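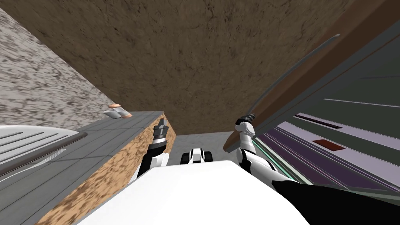

White torso and two arms, wooden-sided counter at left

Ticket: nightly backup stops before completion
Product: Plokora backup client
Site: Murnville
Opened: February 2021
Status: open, workaround in place

The nightly job to the file server Unia stops with error 102 and leaves a partial archive. The log gives only "write refused". Manual runs of the same job finish normally. Disk space and folder permissions checked, no fault found.

Step 1. Restarted the backup service. No change.

Step 2. Split the source into smaller folders. Folders with more than 3000 files still fail, the rest complete.

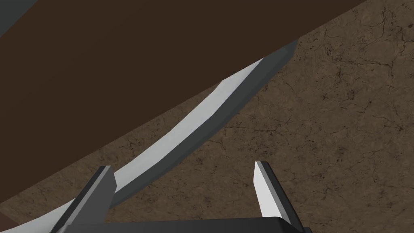 Step 3. Raised the client timeout from 2 to 10 minutes. The job gets further but stops with the same error - so the timeout is not the only limit.

Step 4. Set the batch size to 2000 files. Job completed on the scheduled run. Restored one folder to Marty (the spare server) and the checksums match.

Left to do: find out why the scheduled account has a lower limit than the manual one. Keep the batch size as set until then.
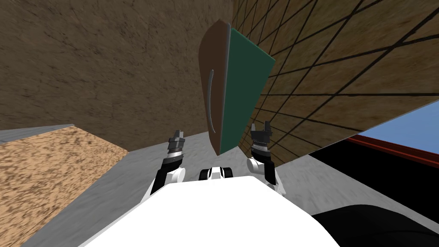 Brown door with curved grey handle, seen from below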